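Labels People Will Read: Rewriting the Wall Text at the Grivthorpe Gallery
Student project report, Museum and Gallery Practice

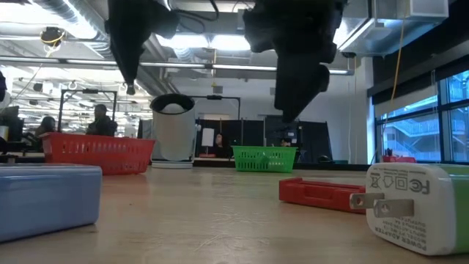

Our group wanted a project that got us out of the library and into a gallery, and the Grivthorpe said yes within a week. It is a small regional gallery with a terrific collection of landscape prints, and most of its wall labels are older than we are. We were given one room, the Tiver Room, and asked to rewrite the labels for 18 prints before the autumn rehang in March.

What we started with

The old labels averaged well over a hundred words. Some opened with the printing process, some with the donor, and two spent more time on the frame than on the picture. The writing was full of knowledge (we learnt a huge amount from it!) but you had to stand very still to get to the end. We sat in the room every Thursday and watched. Most people read the first line, looked up at the print and moved along.

What we did

We set a limit of 60 words and one rule: the first sentence had to send your eyes back to the print. For the big harbour etching from the Skodgate portfolio, the old label began with the paper maker. Ours begins with the tiny rowing boat under the pier, and the paper maker comes last.

The hardest to write were the Hallgrímsson lava field prints. They are nearly all grey, and our first drafts kept calling them "moody" and "dramatic", words that could go beside anything. It took us about 10 drafts to get one we liked. In the end we wrote about how the artist wiped the plate by hand, so that every print in the edition came out a little different -- and then you want to go and look for the wiping.

How it went

We put up paper trial labels for 2 weeks. People stayed longer at the Skodgate wall, and we overheard a family arguing happily over where the boat was. The Hallgrímsson labels did less well. Visitors liked them when we asked, but the type was too small for that dim corner, and we should have tested it in the room instead of on our laptops.

What we would change

Larger type, a warmer grey for the background, and a folder near the door with the full old texts for anyone who wants them. The donor histories deserve a home too.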